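Keep the old tower going or bin it? (long, sorry)
Hornden Community Boards > Home and Garage > Computers and Other Regrets
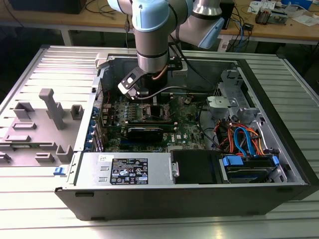 Tower on its side, cover off.

plumduff62
Posted August 1, 2024

My desktop has reached the age where it makes a noise on start-up like a wheelie bin being dragged over gravel. It settles down after a few minutes, then does it again whenever I open a spreadsheet with any ambition. I use it for email, the household accounts, and a genealogy program that hasn't been updated since February of some year I'd prefer not to look up.

The shop in Plustlow quoted me $1319 for a new one "comparable to what you've got", which I took personally. For that money I could have the gutters done.

So: is it worth fixing? And if so, what do I do first? I own screwdrivers and I'm not afraid of them.

gravelrash
Gravel noise is a fan. It's always a fan. Lay the tower on its side, take the cover off, turn it on and listen. Do not stick your finger in to find out which one. I've done that research for you.

Old_Kelpie
Blow the dust out first. Nine times in ten that's the whole repair. Take it outside unless you want the dust to simply move house.

And hold the fan blades still while you do it. They make a lovely whirring sound when you spin them up with compressed air and then they never work properly again.

tuesdaybin
I'll be the unpopular one. Bin it. If it's as old as it sounds, the drive is next, then the power supply, and you'll have spent the price of a new one in instalments, with a ruined weekend attached to each. I kept a Brabec going for 9 years on that logic and by the end the only original part was the sticker.

gravelrash
tuesdaybin, nine years out of one computer is what the rest of us call a success.

tuesdaybin
You didn't have to live with it.

plumduff62
Cover is off. There's a layer in there you could knit with. I've done the front vents with a paintbrush and now have a colour-matched cardigan.

Which fan would it be? There's one in the middle on the processor and one at the back.

Old_Kelpie
Could be either. Turn it off at the wall, give each one a gentle turn by hand. The good one will feel like nothing. The bad one will feel like my knee.

mrs_omelette
Can I put in a word for backing up before anyone turns anything by hand? You mentioned accounts and family history. A fan is twelve dollars. Your great-grandmother's shipping records are not available at the hardware store.

I use an Omby external drive, which is ugly and has the brightest blue light ever fitted to a household object, but it works. I put a bit of electrical tape over the light.

plumduff62
mrs_omelette, I have a backup. It is on a USB stick. The USB stick is in a drawer. I can say with confidence that it's one of 6 drawers.

mrs_omelette
That isn't a backup, that's a rumour.

tuesdaybin
Every one of these threads ends with somebody buying a new computer and keeping the old one in the garage "for parts". I'm just suggesting you skip to the garage.

gravelrash
And every one of these threads has you in it. Some of us like fixing things. It's cheaper than golf.

tuesdaybin
I've seen your shed. It is not cheaper than golf.

Old_Kelpie
Can we stay on the fan please.

plumduff62
It's the back one. Definitely a knee. The processor one spins beautifully. I've measured across it with a school ruler and got 12 centimetres, give or take the thickness of my thumb.

gravelrash
120 mm, the commonest size there is. Four screws. Check whether the plug has three pins or four, and take a photo of where it goes before you pull it off. Note which way the arrow on the old one points too. I once put one in backwards and spent a whole summer heating my own computer.

mrs_omelette
Find the USB stick first.

plumduff62
Found it. Fourth drawer, under the takeaway menus. It contains one photo of a lawnmower and nothing else. I have no recollection of the lawnmower.

Have ordered the fan and, yes, an external drive. Still well short of the gutters. Copying everything over tonight, gravel and all, and the fan goes in when the post turns up.

tuesdaybin
See you back here for the power supply.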